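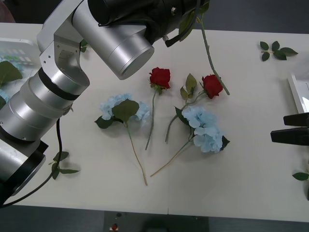
Abb. 2: Rote Rosen und hellblaue Hortensien, künstlich.

4.2 Dauerschmuck und Jahreslauf

Zur Terminologie zuerst. Unter Dauerschmuck fassen wir alles, was länger als eine Saison am Grab verbleibt, also Kunstblumen, Keramik, Laternen mit Wechselbatterie. Schnittblumen und Gestecke aus Tannengrün zählen nicht dazu, auch wenn sie faktisch oft bis ins Frühjahr liegen bleiben. Die Abgrenzung ist unsauber, das wissen wir. Für die Auswertung reicht sie.

Grundlage ist die Erhebung auf dem Südfriedhof von Lisurville, 900 Grabstellen, begangen im Oktober. Hinzu kommen die Antworten aus der Haushaltsbefragung, verteilt wurden 1000 Bögen als Beilage zum Anzeigenblatt Gratis. Rücklauf siehe Anhang 3. Codiert wurde im Projekt Kernel nach dem Schema von Alina Vasiliu, leicht gekürzt (die Kategorie »Sonstiges, religiös« entfällt, da kaum belegt).

Auffällig ist der Jahreslauf. In den Familien rumänischer Herkunft wird der Schmuck meist zu Crăciun erneuert, in den übrigen eher vor Allerheiligen. Das verschiebt die Wahrnehmung: Wer im Oktober zählt, sieht bei der ersten Gruppe verblasste Ware und schließt auf Vernachlässigung. Ein Fehlschluss, der sich durch die ältere Literatur zieht. Auch unsere eigene Vorstudie war davon nicht frei.
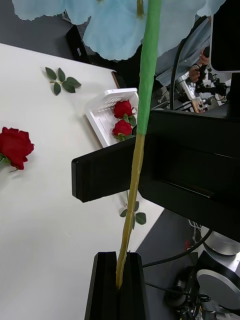
Zweiter Punkt, die Farbwahl. Rot gilt den Befragten als Farbe für Ehepartner, Blau wird auffallend oft bei Vätern und Brüdern genannt. Weiß bleibt den Kindergräbern vorbehalten, zumindest der Aussage nach – am Grab selbst lässt sich das nur teilweise bestätigen. Botanische Treue spielt kaum eine Rolle. Eine Befragte: »Hauptsache, es hält den Wind aus.« Eine andere kauft Hortensien, weil die Mutter welche im Garten hatte, die Farbe sei ihr egal.

Die Friedhofssatzung untersagt Kunststoff seit der letzten Novelle, durchgesetzt wird das selten. Abgeräumt wird erst bei Beschwerden der Nachbargräber. Entsprechend vorsichtig die Antworten auf Frage 2, hier ist mit sozialer Erwünschheit zu rechnen. Einzelteile werden übrigens häufig weiter verwendet: lose Blätter, Stiele, abgefallene Blüten wandern in neue Gestecke oder auf das Grab der Schwiegereltern. In der Codierung ergab das Doppelungen, die wir von Hand bereinigt haben. Vermutlich nicht alle. Näheres dazu im nächsten Abschitt.

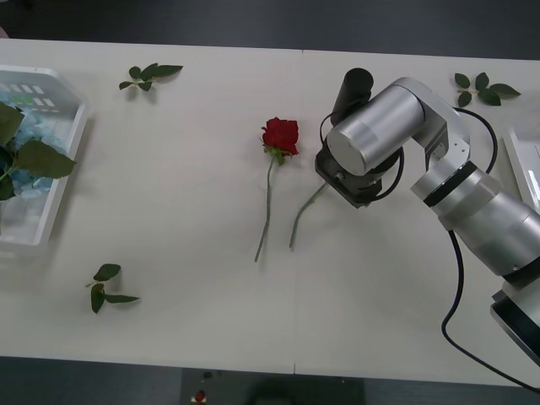

Abb. 3: Rote Rose, Stiel ohne Blüte, lose Blattzweige.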